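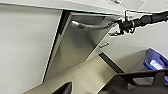

The ferry to Skolusdale takes 27 minutes, and the woman at the ticket window will tell you so as if you had personally asked her to shorten it. I went in April, when a round trip costs less than the sandwich they sell on board, and I had the upper deck to myself apart from a man eating an orange with great concentration. My plan was to stay four nights and walk the coast path as far as the old fish sheds at Bouchard. I had rented the cheapest room in town, and I spent the first evening as I spend every first evening in a rental, looking into the cabinet to see what the last people left behind. A white counter, light gray wall, a good deal of shadow. I went out and bought salt.

Skolusdale has 2,503 residents, according to the sign at the harbor, and one bakery, which opens at 6 and is out of anything with cheese in it by 6:40. I know this because I arrived at 6:45 three mornings in a row. On the fourth I set an alarm and got the last cheese roll, and it was fine. It was a roll.

The coast path starts behind the church and goes 13 miles if you do all of it. I did not do all of it. The first part is lovely, with low cliffs and a lot of small yellow flowers I kept meaning to look up. Then you come to a field where the path has been "temporarily" moved inland, by a sign old enough to have moss on it, and you spend an hour among sheep. They stare at you the way people stare at someone who has pushed a door marked pull.

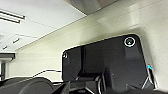 Black against off-white, with one bright ring.

I got to Bouchard late on Wednesday afternoon, by bus. The sheds are closed on Wednesdays. Teresa Czerwiński, who runs the café next door, gave me a bowl of soup and a history of the sheds that I suspect was better than the one on the information boards. Her grandfather mended nets in the second shed along and fell off the roof of the third, and she still won't say what he was doing up there.

If you go, bring cash for the bus and a second pair of socks. The last ferry back leaves at 5:10, except when it leaves at 5.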